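Vureo Wall Panel, light gray
Made by Lundgren in Dindstead

Vureo is a free-standing panel for dividing a room or covering an old wall. It is used mostly in workrooms, play corners, small offices and rental flats where drilling is not allowed. The surface is plain and matt, so it does not reflect lamps or windows very much. Each panel is 80 cm wide and can be joined with the next one by a hidden clip on the back side.

The standard height is 180 cm. We also make a lower model that stands behind a desk or a table, and for this one the delivery takes about 24 days. If you need both heights in the same room, please write it in the order, so that we cut them from the same batch. The gray color can differ a little between batches.

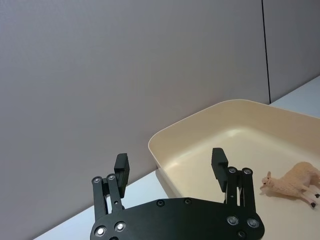 Between two joined panels there will always remain a narrow gap. Some customers like this line and leave it. Others ask for the cover strip, Stirnia, which is pressed in by hand and can be taken out again without a tool. The strip is sold in the same gray and in white.

Mounting
Two persons should do the mounting. Put the feet on first, while the panel is lying down on a blanket. Raise it slowly and check with a level before you close the clip. On a floor that is not even, use the thin wedges from the bag and begin at the lowest corner.

Cleaning
Wipe with a soft cloth and mild soap. Please do not use alcohol or scouring powder, they make shiny spots which stay. Pencil marks go away with a normal eraser. For crayon we have no good advice yet, but Ronja Lie in our workshop is testing two products and we will update this page in October.

In the package
One panel, two feet, clips, wedges and a paper with drawings. The strip is ordered separately, article 91.

Returns
You can return unused panels within nine weeks. Keep the carton, it is made for this size and the corners get damaged easily in any other one. Questions about larger orders are answered by Wenche Wikström, who also sends color samples by mail without cost.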